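Flevthorpe robotics club, sim bench notebook
August, entry starts 16:20

Picked up from the last entry. The task for the Fallov round is still the tray task: two paper cups on the yellow tray, both arms free to move, cups have to end up where the task card says and the tray must not shift. We are doing all of it in the simulator until the scores are steady.

Machine notes first. Drarkel updated itself when I opened it and put the physics step back to the default. I changed it back to what we had and saved the config under a new name so the old one can't be loaded by mistake. If your cups jitter on the table before anything has touched them, check this before you change the friction.

Left 700 episodes running over lunch with the start positions shuffled. All finished, no crashes. The log is 1,358 lines with the warnings left in. Most of the warnings are the same one about the left wrist getting near its joint limit, and I think it is harmless, but I want to see it drop when we move the rest pose.

Went through the failures. 60 of them. I sorted them by hand into a sheet, which took most of the afternoon:

33 were the left arm closing too early, before the fingers were down past the rim of the cup. The cup gets pushed away and the arm carries on as if it had it.
The rest are a mix of right arm squeezing too hard, cups knocked on the way in, and a few where I can't tell from the log and need to watch the replay.

So the left side is the one to work on. The right arm script was written first and has had far more tuning. The left was made by mirroring it, and the mirroring was only done for the approach. The close command still uses the right arm's timing. I found the line and marked it.

Stepped through one episode slowly to look at the order of things. Right gripper goes to the left cup and closes, left gripper waits open off the right end of the tray until it gets its turn.
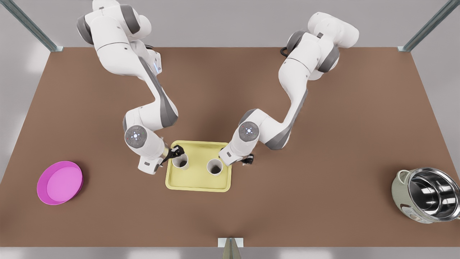 The wait is set as a fixed time at the moment and it should be a condition. Changed it so the left arm only starts in when the right gripper reports closed and the finger gap has stopped changing. Ran a handful of episodes after that and they looked better, but a handful is not enough to say anything. Need the full batch again with the same seeds.

Also tried lowering the hover height for the left gripper. Made it worse. On the way in it clipped the tray rim, and once the tray moves the episode is lost. Put it back.

The rice cooker and the pink dish stay in the world file. They belong to the later tasks and the rules say the layout has to be the same for all of them. Please don't delete them to speed up rendering. Someone did that last term and we had to redo the whole set of runs.

Question for the group: do we score a cup as placed when the gripper opens, or when the cup has stopped moving? The Mac an tSaoi rule sheet can be read either way. Our scorer uses the first. If it is the second, some of our passes may be fails and I would like to know before we send anything in. I have written to ask.

To do:
Left close timing, own value, stop sharing it with the right.
Rerun the batch, same seeds, new config.
Watch the replays I couldn't sort.
Move the left rest pose a little and compare the warnings.
Copy the failure sheet to the shared drive (done 17:45).

Batch is set to start at 18:00 on the second machine. Leave it switched on.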